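Work and Automation - course notes, week 6
Topic: the arm in the prep kitchen. What changes for the people who stay

Read before class: the Mekus case packet, parts 1 and 2. Part 3 is optional, mostly wage tables.

Left over from last week: we said "automation replaces tasks, jobs get rearranged." Fine as a slogan. Today we try to see what the rearranging looks like at one workplace, and who gets asked about it. Keep your notes on the warehouse case handy, we come back to it.

The case

Mekus runs contract kitchens - hospitals, two colleges, an office park. The central prep kitchen is at Jemden. 60 people on the floor when the case starts, most of them on prep: washing, sorting, portioning, setting up stations for the cooks. Meals out per shift: 682 at the start of the period. Management wanted more without a night crew.

They bring in arms from a supplier, Lappalainen. First for portioning, then for station setup and clearing. Setup sounds like the easy part. Wasn't. Portioning is the same motion over and over. Setup is a table with a bowl, a cup, a spoon, a knife, something round, something soft, something spilled, and never the same twice. The arm has to get the right thing without knocking over the one beside it.

Prep workers did the teaching. Half a shift at a side table, laying things out, letting the arm try, fixing, trying again. The supplier called this "support time." The workers called it school. Payroll had no code for it, so it went down as cleaning. Hold on to that, it comes up in the grievance.
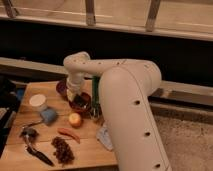 What a person does at a table like this without thinking about it: decides what goes first. Clears a lane for the hand. Knows a sponge can be squeezed and a piece of fruit can't. Picks up beans with a cupped palm, or a scraper, not one by one. Keeps track of where the blade is pointing the whole time. None of this was in the job description at Jemden. The old description for prep assistant was nine lines long and four of them were about shoes and hairnets.

So: tacit skill. Stuff you know how to do and can't easily say. (Term from week 2, check your notes if its gone.) Usual claim is that tacit skill protects workers, because you can't automate what you can't write down. The Jemden case makes trouble for that claim. No one wrote it down. They showed it, many times over, and the showing was enough for part of the work.

Which part? Single solid objects, fairly quickly. Loose or soft stuff, slowly - cloths, dry goods in a heap. Knives stayed with people by agreement, see below.

What changed on the floor

1. Pace. Before, a prep worker set her own order of work inside the hour. After, the arm has a cycle and the person fits around it. Several people in the interviews say the work got lighter and more tiring at the same time. Don't rush past that, it's the best line in the packet. Lighter on wrists and shoulders. More tiring becuase of watching. You stand there ready to step in and mostly don't.

2. Talk. Two people across a table talk. One person next to an arm doesn't, or talks to someone three tables down and gets told to keep it down. Management never measured this. New hires used to learn by standing across from somebody old. By the end of the first year supervisors were complaining that new people "don't know anything," and nobody connected the two until the union survey.

3. Titles and pay. "Prep assistant" split into "prep assistant" and "cell attendant." Attendant pays a bit more. To get it you had to pass a course given at one hour, 2 in the afternoon, which is school pickup. Guess who didn't take it. Look at the table in part 2 and compare by age and by kids at home.

4. Blame. Tray goes out wrong. Arm or person? Old rule: initials on the tray card. New rule: still initials on the tray card, although the person may not have touched half of what's on it. This was the second grievance and the one that got settled fastest. I'd like you to think about why.

The agreement

Signed in November after a slow spring and a bad summer. Main points:
- teaching time paid as skilled time, own payroll code
- no arm handles blades while a person is at the same table
- attendant course offered on every shift
- tray cards show who or what did each step
- no layoffs from setup for the length of the contract

Note what's missing. Nothing on who owns the recorded demonstrations. Mekus says it does. Lappalainen's contract says it may use them "to improve service." The workers' side didn't raise it, and when asked later the rep said they hadn't known it was a thing you could raise. Compare the Stallusness plant (week 4), where they did raise it and got a one-time payment of 200 dollars a head. Good deal or bad deal? People will disagree, come with a number in mind.

Headcount, since somebody always asks: it went down some, through people leaving and not being replaced. So "no layoffs" is true and the room is also emptier. Both.

For discussion section

Pick one of the four changes and say what you'd have wanted to know before the arms came in. Be concrete. Who would you ask, at what time of day, would they be on the clock?

Is watching a machine work? Most of you will say yes right away. Then write the job ad for it.

Would the agreement look different if the cooks had been automated first and prep second?

Short paper: two pages on a task you do with your hands and do well. List every decision in it. Then have someone else do the task from your list while you keep quiet. Hand in the list, plus a paragraph on where it broke down. Cooking is fine, laundry is fine. No driving please.

Next week: scheduling software. Bring the warehouse notes again.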